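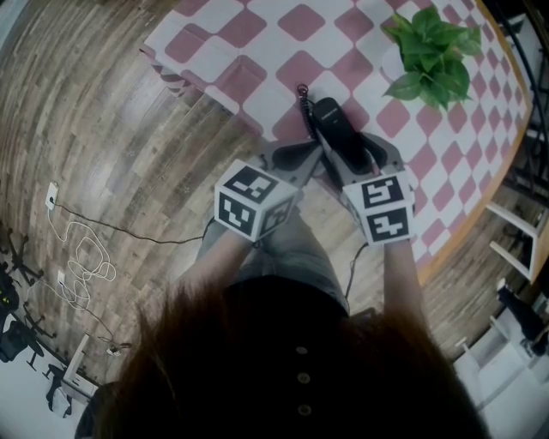
The Nellmont Game Hall is inspected before each public season, and the results are entered on this form by the inspector on duty. The inspection covers the arcade floor, the console lounge, the tabletop room and the storage area behind the prize counter. It does not cover the parking lot or the leased kitchen, which have their own forms. Each line is marked Pass, Pass with comment, Fail or Not applicable. A line marked Fail must be closed out before the area concerned is opened to players.

Inspector: Damian Wyss
Period: January, preseason
Start of walk-through: 7:30 a.m.
Areas closed during inspection: all

Section A. Entrances, aisles and exits

A1. Main doors open fully and close without being pushed. Pass.

A2. Exit signs are lit and can be read from the far side of the floor. Pass with comment.
Comment: The sign over the east exit is partly hidden by the tournament banner when viewed from the racing cabinets. The banner is to be raised or moved to the north wall.

A3. Aisles between cabinet rows are at least 5 feet wide with stools pulled out. Fail.
Comment: The row of two-player cabinets nearest the change machine does not meet the requirement. With stools out, the clear width at the narrowest point was measured at 27 inches. Stools at this row are to be removed until the cabinets have been shifted back. See close-out notes.

A4. Floor mats lie flat and have no curled corners. Pass.

A5. Lighting in aisles remains on when the floor lights are dimmed for evening play. Pass.

A6. Posted occupancy limit for the console lounge matches the current permit. Pass with comment.
Comment: The posted number is 71 and is correct. The card itself has faded and should be reprinted in larger type.

Section B. Arcade cabinets

B1. Cabinets stand level and do not rock when pushed at shoulder height. Pass with comment.
Comment: One Lutska upright in the back row rocked slightly. The leveling foot was adjusted during the inspection and the cabinet was tested again. It should be checked after the first weekend of use.

B2. Back panels are in place and locked. Fail.
Comment: The back panel of the pinball table beside the prize counter was closed but not locked. The key was not on the ring. The table is to remain switched off until a working lock is fitted.

B3. Glass and plastic screens are free of cracks. Pass.

B4. Buttons, sticks and steering wheels are secure, with no sharp edges. Pass with comment.
Comment: The rim of the left steering wheel on the Zostton twin racer has worn through at the lower grip. There is no sharp edge at present. Replacement should be ordered now, as delivery for this part was slow last season.

B5. Tethers on light guns are intact and do not reach the floor when the gun is released. Pass.

B6. Moving seats stop when the stop button is pressed. Pass.
Comment: Tested with and without a rider. The stop button label on the motion seat was cleaned.

B7. Height and health notices are posted beside motion games and games with flashing images. Pass with comment.
Comment: Notices are present. The notice on flashing images at the dance platform is mounted at adult eye level only. A second copy should be placed lower, on the handrail panel.

B8. Dance platform panels are fixed and the handrail is tight. Pass.

Section C. Console lounge and electrical supply

C1. Power strips are rated for the load and are not linked one to another. Fail.
Comment: Two Riedl strips behind the corner sofa had been joined to reach the projector. They were separated during the inspection. The projector may not be used until a wall outlet is available within reach of its own cord. This is a repeat finding from the previous season.

C2. Cords are routed along walls or under cord covers. Pass with comment.
Comment: The cover in front of the middle station has lost its adhesive at one end.

C3. Consoles have open space on all sides for air to move. Pass with comment.
Comment: Game cases were stacked against the vent of the console at the window station. They were removed. Staff should be reminded that the shelf beneath the display is not for storage.

C4. Displays mounted on walls do not move when pulled gently at the lower edge. Pass.

C5. Controllers have no exposed wire, swollen battery or missing battery door. Pass with comment.
Comment: All 29 controllers in the lending drawer were examined. One with a loose battery door was taken out of service and tagged. The lending log should be updated to match.

C6. Headsets are cleaned between users and spare ear covers are in stock. Pass.

C7. Play area for virtual reality is marked on the floor and clear of furniture. Not applicable.
Comment: The station has been withdrawn for this season. The floor tape is still down and should be taken up so that players do not assume that the area is in use.

Section D. Tabletop room

D1. Tables are stable, with folding legs locked. Pass.

D2. Cloth covers do not hang low enough to catch a foot or a wheelchair. Pass with comment.
Comment: Covers are acceptable at the long tables. Any cover used at the round table near the door must be folded under and clipped.

D3. Props used in puzzle and mystery games are free of broken parts and loose cords. Pass with comment.
Comment: Props with cords are to be stored with the cord coiled and tied. Props may not be connected to a wall outlet or a telephone line.

D4. Small pieces are kept in closed containers and out of the reach of young children. Pass.

D5. Age labels on lending shelf boxes are readable. Pass with comment.
Comment: Several labels on the lower shelf are covered by price stickers from the swap sale. Remove the stickers.

D6. Candles, incense and open flame are absent. Pass.
Comment: Groups running horror games have asked about candles. The answer remains no. Battery lights may be used.

Section E. Fire, first aid and storage

E1. Extinguishers are charged, tagged and easy to reach. Pass with comment.
Comment: Access to the extinguisher in the storage area was narrowed by boxed prizes. The boxes were moved by staff before the end of the walk-through.

E2. First aid kit is stocked and its contents are in date. Pass.

E3. Stacked boxes are below the line painted on the storage wall. Pass.

E4. Used batteries are held in the marked container. Pass.

E5. Staff on duty can point out the main power shutoff. Pass with comment.
Comment: The floor lead answered correctly. The newer prize counter attendant was unsure and was shown the location.

Close-out notes

Lines A3, B2 and C1 are open. The two-player row, the pinball table and the projector are not to be used until each line has been reinspected and signed. The rest of the hall may open as planned. Lines marked Pass with comment do not prevent opening and will be looked at again during the midseason check.

On line A3, the operator has asked whether removing one cabinet would be accepted in place of moving the whole row. It would, provided that the full width is kept with stools out on both sides. The operator should state in writing which option has been chosen.

On line C1, a request for a new outlet should be sent to the building office. Longer extension cords are not an accepted substitute.

Inspector's signature: D. Wyss
Operator's signature:
Copy posted at staff entrance: yes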